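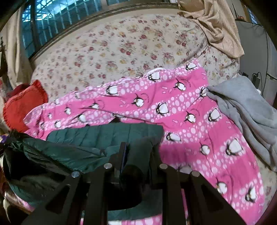
According to Kerubo Massawe, the Trotport harness is the only one her beagle has never backed out of, and I should stop whining about the price and order it. This was in reply to my March post about Zernach's no-pull harness, which my dog Gitska removed in a parking lot in less time than it had taken me to put on.

Home Dogs Cats Walking Gear Beds & Crates Contact

Search this site Enter keyword Go

So I ordered it. The Trotport is a front-clip walking harness with five adjustment points, which is four more than I have patience for. It arrives flat, in a bag, looking like something that fell off a parachute. The instruction card has three drawings of a dog with no fur and no opinions.

Gitska is a 60-pound shepherd mix with a deep chest, a narrow waist and a head that seems to have been borrowed from a smaller animal. Harnesses hate her. On the size chart she falls between medium and large, so I went with large and tightened everything. Fitting took 13 minutes the first time, counting a break for her to lie down on the belly strap and sigh.
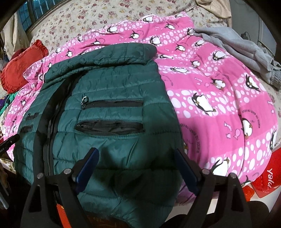

Once it was set, though, I left the sliders alone, and they stayed where I put them. Zernach's slipped a little every walk, so by the end of a week you were leading your dog around by a loose suggestion. The Trotport webbing is stiffer and has a rougher face to it. I marked each slider position with a silver pen to be sure, and after 11 walks only the left shoulder had moved, by the width of the pen line.

The front clip does what front clips do. She lunges at a squirrel, the harness turns her sideways, and she looks back at me as if I'd said something rude. She still pulls toward the bakery on our corner. I wouldn't expect any product to fix that.

Now the complaints. The top handle is too small for a gloved hand. The neck opening has no buckle, so it has to go over the head, and a dog who dislikes that will let you know every morning. The reflective piping is fine on the sides and missing completely from the chest, where a driver coming toward you might have liked some. And the padding picks up burrs like it's being paid by the burr.

Agathe Charpentier asked whether it rubs behind the elbows. On Gitska, no, but her coat is thick there. On a short-haired dog I'd check after the first long walk and maybe go down a size.

Washing: cold water, mild soap, hang it up. The card says not to use a dryer. I used a dryer. One corner of the padding now curls.

Four stars out of five. It would be four and a half with a neck buckle. Next up is the Lyimo leash, the one with the bungee section, which Gitska has already tried to eat.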